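Lighting for a tall white room with a mezzanine

gondo_fan
We've taken on a big white room with a mezzanine down each side, black metal railing, round lights in the ceiling. It'll be used for table work, mostly sorting and packing. Budget is 3,000 for everything. Would you add lights or leave it?

Xinyi Fang
Leave the ceiling alone. White walls throw plenty back. I'd spend the money on tables.

ritchie83
Disagree. Tall rooms look bright when you walk in, then you sit down at 4 in February and your own head shades the work. Get lamps on the tables. 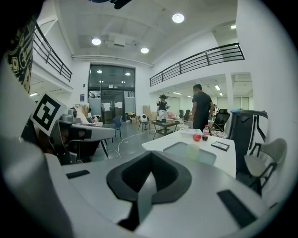 gondo_fan
What color tabletop is easiest to work on under lights like these?

Xinyi Fang
Matte white or pale gray. Gloss gives you a bright spot wherever a ceiling light lands.

ritchie83
Matte white shows every scuff though. Ours looked bad by the first Sunday. I'd go gray.

Ruairi MacKinnon
We got clamp lamps from Rurkix and paid 200 for the set – fine so far, the clamps are a bit stiff. Check the railing height too before you store anything upstairs.

gondo_fan
Thanks. Gray tops and a few clamp lamps, then. Will measure the railing tomorrow.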